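I've been teaching robots to do laundry, hats and small kitchen jobs for two seasons now, and I have an opinion that gets me sighed at in our Clustville shop: the person holding the gripper should be slower, fussier and a lot less proud of themselves.

Let me back up. We've tried both ways of showing a robot a task. First came remote control, with one of us at a desk pushing an arm around through a pair of handles. It works, sort of, but you feel like you're eating soup in ski gloves! Then we moved to hand-held grippers, where you pick the thing up yourself and just do the job. My first day with one I got through 50 demonstrations before lunch (the remote setup had given me 29 in a whole day) and I was insufferable about it.

And most of them were junk. I'd gotten fast, and getting fast meant cheating. I nudged things with the side of a jaw, I turned my wrist in ways no arm of ours could follow, I grabbed wherever I happened to land. My friends over in Holbridge call this "being good at it," and they'd happily take 1,650 quick ones over 400 careful ones. I wouldn't. I've seen what the robot does with my bad habits – it does them too, with a straight face.

Soft stuff is where I dig in hardest. A mug has a handle and a rim, and you can be sloppy with it. Knitwear is a different shape every time you put it down. 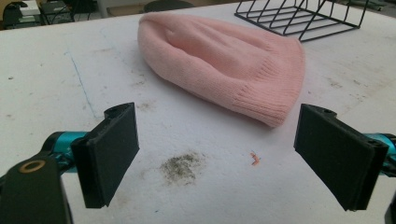 So where do you grab a beanie? I go for the cuff, and I open the jaws wide and stop for a second before I close them. Gomer, our in-house guide, says to keep the motion flowing and never pause. I think that's wrong for cloth. The pause is when I'm deciding, and I'd like the approach that follows to look like a decision.

I'll give remote control this much: it keeps you humble, and you can't ask for a move the arm can't make. If I ran the Baloyi project I'd put every new person on the handles for a week before they touched a hand-held one. We're planning the next round for November, and I've already asked for fewer hats per hour.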